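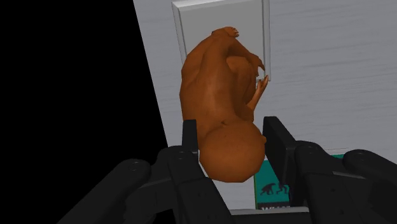

Pre-release checklist, grasp planning and control stack
Simulation stage, tabletop pick cell
Reviewer: Hui-mei Mak
Build: Markura planner, March branch
Status codes: OK / OPEN / FAIL / NA

1. Scene and asset loading

1.1 Scene file loads with no missing mesh warnings. OK
1.2 Collision meshes present for every graspable object. OK
Comment: The figurine uses a convex decomposition into 23 parts. The visual mesh is low-polygon and was left as is. Do not regenerate the collision mesh from it, the gaps between the limbs close up.
1.3 Object mass and friction read from the asset file, not from defaults. FAIL
Comment: Friction falls back to the default when the field is blank. No warning in the log. Ticket filed against the Vindwood loader.
1.4 Tabletop extents match the planning scene. OK

2. Perception

2.1 Wrist view and depth buffer share one timestamp. OK
2.2 Segmentation separates the target from objects beside or under it. OPEN
Comment: Mask bleeds from the figurine onto the gray panel along the shaded side of the back. Flat printed items are segmented correctly. Rerun with the lighting set from the Ashour test scenes before closing.
2.3 Pose estimate stable over repeated frames with the arm held still. OK
2.4 Background pixels past the table edge return no depth and are dropped. OK
Comment: Earlier builds treated these as far-plane points. Check again after any renderer update.

3. Grasp planning

3.1 Candidates rejected if either finger sweep volume meets a neighboring object. OK
3.2 Finger linkages included in the sweep volume, including the outer links. OK
Comment: Pads only in the last build. Confirmed in the debug overlay.
3.3 Planner returns a candidate or a clean failure within 700 ms. OK
3.4 Rounded surfaces: contact normals checked at both pads. OPEN
Comment: Normals on the head jump from facet to facet, so the score changes with small shifts in approach. Smoothing is in review. Keep the score threshold where it is until that merges.

4. Control

4.1 Joint limits and velocity limits loaded from the robot description. OK
4.2 Gripper close command stops on the force limit. OK
4.3 Loss of the perception topic stops motion. OK
Comment: Tested by killing the node in mid-approach. The stop is logged twice. Cosmetic.
4.4 Controller holds rate with recording switched on. FAIL
Comment: 8 overruns in 20 runs, all during image write. Move the writer off the control thread.

5. Tooling and logs

5.1 Random seed written to the run header. OK
5.2 Replay from log gives the same joint trajectory. OK
5.3 Kusano viewer opens the log with no conversion step. NA
Comment: Viewer license not on this machine.

Disposition: not released to hardware. 1.3 and 4.4 must be fixed and rechecked. 2.2 and 3.4 may stay open for simulation work.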